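Donnerstag, 6. Februar 2025

# Zu Besuch beim offenen Tag von Asside

Eigentlich wollte ich nur kurz vorbeischauen. Am Ende war ich den ganzen Nachmittag da, habe den Zug verpasst und bin mit einem vollgekritzelten Notizbuch nach Hause gefahren (ja, ich schreibe noch mit Stift, und ja, die Hälfte kann ich nicht mehr lesen).

Asside sitzt im Hinterhof einer alten Druckerei, zweiter Stock, die Klingel ist etwas versteckt unter der von Talik. Angemeldet hatte ich mich schon im November, weil pro Durchgang nur 16 Leute hineindürfen. Und das Thema war genau meins: die Bar als Arbeitsplatz. Wo liegt das Brett, wo steht das Glas, wohin mit dem Messbecher, wenn man beide Hände voll hat?

Begrüßt hat uns Ye-seo Ko, die früher selbst hinter dem Tresen gestanden hat und ein wunderbares Tempo vorlegt. Sie fing bei den Oberflächen an, und ich dachte erst: na gut, Flächen eben. Dann hat sie fast 20 Minuten darüber gesprochen, und ich hätte noch länger zuhören können! Wie sich eine Fläche abwischen lässt, wie sie Licht zurückwirft, warum ein mattes Grau die Augen an einem langen Abend weniger anstrengt als Hochglanz. Ich habe in der eigenen Küche eine glänzende Arbeitsplatte und weiß jetzt endlich, was mich daran immer gestört hat. 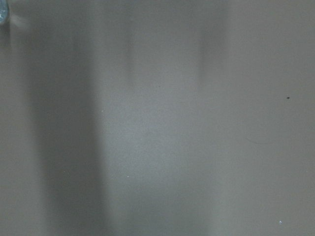

*Mattes Grau aus nächster Nähe, mit feinem Korn und ein paar winzigen Fleckchen.*

Danach ging es zum langen Tisch, und der hat mir am besten gefallen. Er ist mit braunem Kraftpapier bezogen, eine herrlich einfache Idee: Man sieht sofort, wo gekleckert wurde, kann mit Bleistift Standplätze anzeichnen und zieht am Ende des Tages eine neue Bahn auf. Ye-seo Ko erzählte, dass sie das Papier bei Figueiredo rollenweise holen und die alten Bahnen manchmal aufheben, weil die Spuren darauf mehr verraten als jedes Protokoll. Das mache ich beim nächsten Einkochen nach.

Besonders gefreut hat mich, wie wenig man für einen guten Drink wirklich braucht. Ein Brett, Zitrone in Scheiben, ein kleiner Messbecher aus Metall, ein Glas. Über die Abstände wurde dann lebhaft diskutiert. Eine Dame neben mir wollte das Glas unbedingt näher am Brett haben, ein Herr aus der zweiten Reihe hielt dagegen, er brauche Platz für den Ellenbogen. Beide haben es vorgemacht, in der Luft, mit großer Geste! 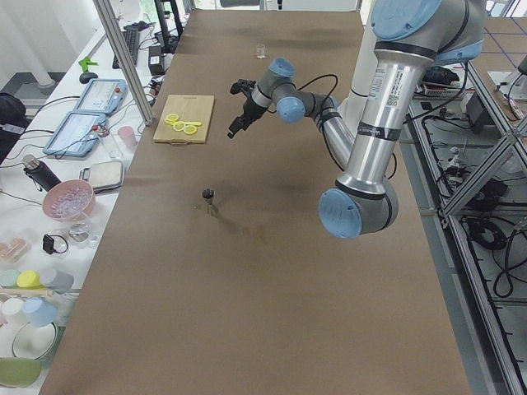 *Zitronenscheiben auf dem Holzbrett, der kleine Messbecher davor, das Glas weit hinten am Tisch.*

Zum Schluss gab es Zitronenlimonade mit Rosmarin im Vorraum, dazu salzige Kekse, von denen ich das Rezept leider nicht bekommen habe. Ich habe mich dort noch lange mit zwei Leuten von Nesemum unterhalten, die gerade eine winzige Teeküche planen und über jede Schublade streiten. Sie wollen mir Fotos schicken, wenn alles steht.

Noch etwas Praktisches, falls jemand hinmöchte: Der Durchgang dauert gut 2 Stunden und man steht fast die ganze Zeit, also bequeme Schuhe anziehen. Eine Garderobe gibt es, allerdings mit wenigen Haken. Der Eintritt ist frei, die Anmeldung läuft per Mail, und wer früh da ist, bekommt einen Platz direkt am Tisch.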